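The Long Way to Set a Table

The plate is the hard part. Ask anyone at Wakcombe which object they dread and they will say the big round white one, before the cups, before the bowls, before anything small enough to roll away.

Wakcombe is the tableware set in a larger effort called Lilteo, run by the robotics firm Jivitz. The goal is a program that can lay out and clear a household table it has never met. To get there it needs examples, and the examples come from people. A person holds a gripper by its handle, does the chore with it, and a camera on the tool records what the fingers are doing. Later, a robot arm with the same kind of fingers is trained on the recordings.

By April the set held 1,268 of these short recordings. Each one covers a single task: move a plate, stack two bowls, put the fork beside the tray. Most last 15 seconds or less.

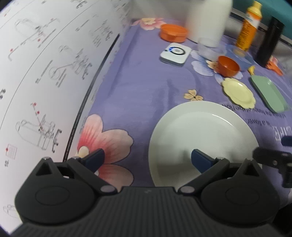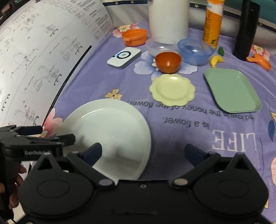 Purple cloth, mixed dishes: the white plate, the scalloped yellow plate and the green tray in both views.

Vol. 2, Issue 15 -- Page 46

A flat plate gives two fingers very little to hold. They can pinch the rim, but the weight hangs off one side and the far edge drops. Experienced operators tilt the plate first, then close on the rim once there is room underneath. New operators tend to squeeze harder, and their recordings are marked and kept apart.

The patterned cloths are deliberate. In the first rounds, everything was recorded on a plain gray table, and the program did well until it was tried on a different one. Flowers and lettering confused it. It would reach for a printed petal as if it could be picked up. The team then began changing cloths often and leaving extra things on the table, such as bottles, papers and toy food, so that the dishes had to be found among them.

Pace matters too. People used to their own hands move too fast with a gripper, and the quick parts of a recording come out blurred. The instructions at Wakcombe ask for a short pause before each grasp and another after letting go.

A second set, Ateş, covers the stove and will use the same grippers. Pans have handles, which should help, though lids do not sit flat and tend to slide -- the first trials went slowly. Recording on it starts once the plate tasks are finished. There are still 46 of those on the list.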